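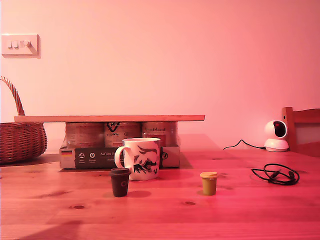 A raised shelf on a worktop is one of the most satisfying little jobs going, and you can do it with tins you already have in the cupboard. No screws, no glue, and the whole thing comes apart again when you want your beans back!

What you need

Three full tins of the same height
A flat board, longer than the row of tins
A low cardboard tray, the sort that tins are sold in
A basket for the bits that won't sit on a shelf

Putting it together

Wipe the table first. Stand the tins upright in a row inside the tray and push them along until they touch. The tray stops them wandering when you knock the table (I learnt this after chasing chopped tomatoes across the kitchen floor).

Lay the board along the top. Let it stick out a little at both ends, but keep the overhang short. Press down on each end in turn with a finger. If it tips, centre it again or swap to a shorter board.

Full tins only, please. Rowena Marquez tried it with empties and they slid about whenever she reached for the salt.

What to put on it

Light things! Mine holds spice jars, a packet of tea and the odd pot of vitamins. Keep the whole load under 1,000 grams and put the heaviest item over the middle tin.

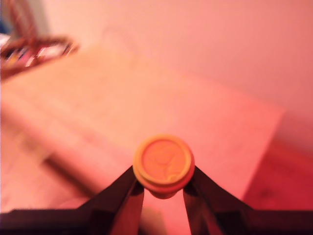 Small round things with lids are the real winners, and I do like them in a single line along the front. Turn each one so you can pick it up without shifting its neighbour. Anything you use less than once a week can go in the basket beside the shelf, with the tall stuff at the back.

Going higher

A second layer works if you use 2 identical boards and short tins for the top row, set directly above the ones below. I wouldn't try a third. Check the board for sagging every month or so and flip it over if it has started to bow.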